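Notebook, manipulation software, Kindach cell
Entry by Bohumila Ondrejka, for the group

Purpose of the day: to determine why the scooping policy stalls at the rim of the litter tray. Two causes were under consideration, the depth estimate on the tinted plastic and the compliance limit in the right arm controller. Ms. Vaněk supplied the new build of the planner. Mr. Kamolrat reviewed the logs with me.

Findings so far. The segmentation node labels the tray wall as litter wherever the plastic lets the contents show through. The planner then places the approach point too low. Raising the rim estimate by 9 mm in the configuration removed most of the early stops in replay. The figure is a stopgap and should not be merged.

The wrist view and the fixed view disagree on the tray pose. The extrinsics file dates from before the mount was changed. Recalibration is requested from Mr. Villaseñor.

Open: the bag detector loses the opening when the film folds over. Threshold left at the default.

Wrist view first, then the fixed view. 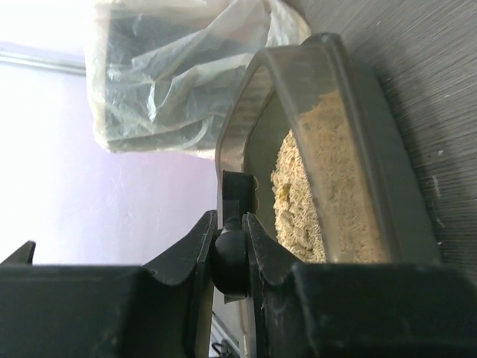
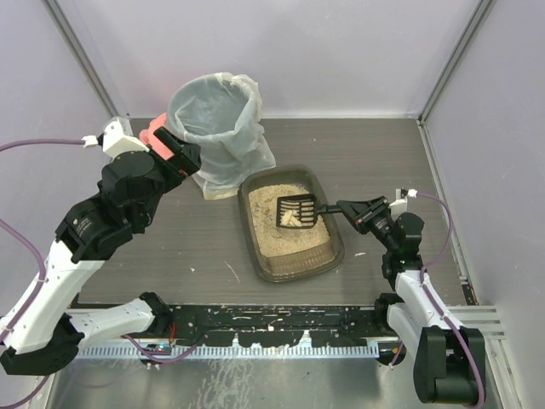
Nalthorpe, December

Replay of the stored episodes continues overnight at 5 Hz with the Rusnák filter disabled. The run is limited to 200 episodes to stay within the disk quota. Ms. Oberholzer has asked that the rim offset be exposed as a named parameter, with its unit stated, before any further trial. I will prepare the change and pass it to her for review. Grip force settings on both arms remain as recorded in the previous entry.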